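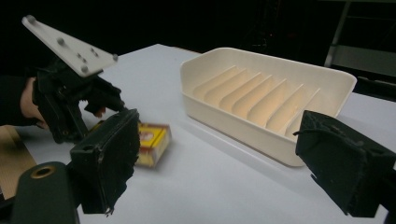 Skitthorpe Small Household Items

README, last changed 2 September 2023

Skitthorpe is a collection of short recordings of everyday objects being picked up, moved and put down on a tabletop. The objects are the kind kept near a sink, a stove or a front door: soap dishes, matchboxes, clothespins, jar lids, sponges, key rings. There are 2,373 recordings in this release.

Contents

recordings/ one folder per recording
objects.csv one row per object, with name, group, main color and notes
pairs.csv which objects were on the table together
splits/ train and test lists

Object groups

Objects are sorted into 4 groups: bathroom, kitchen, hallway and desk. An object belongs to one group only. Matchboxes are in kitchen. Soap dishes are in bathroom, including the ones people also use for sponges.

Most recordings pair a small object with a tray or dish. A typical pair is the yellow matchbox with the red border and the cream plastic soap dish with a ribbed floor. The dish is long, with rounded corners and raised walls. In the notes column "ribbed" means ridges molded into the floor of a dish, and "slotted" means openings that go all the way through. Earlier versions used the two words loosely. If you filter on them, use the current objects.csv.

Naming

Object names are lower case with underscores, for example matchbox_yellow or soap_dish_cream. Color is the main color of the top face. Borders and emblems go under notes. Where two objects would get the same name, the later one has a 2 at the end.

Placement

Small objects are set down by hand at whatever angle they land. Dishes are not lined up with the table edge. A recording may have up to 3 objects listed in pairs.csv, in no particular order.

Known problems

Some hallway objects have no color filled in.
The Prisov and Vurkis subsets use "tray" for things the Tetteh subset calls "dish". The names were left as they were.
Two rows in objects.csv describe the same sponge.
Sizes were measured with a ruler and should not be used for fitting.

Changes

The March release had no pairs.csv. Recording numbers are the same in both releases.

Contact

Kwame Appiah keeps the object list. Send him corrections with the recording number and the object name as it appears in objects.csv.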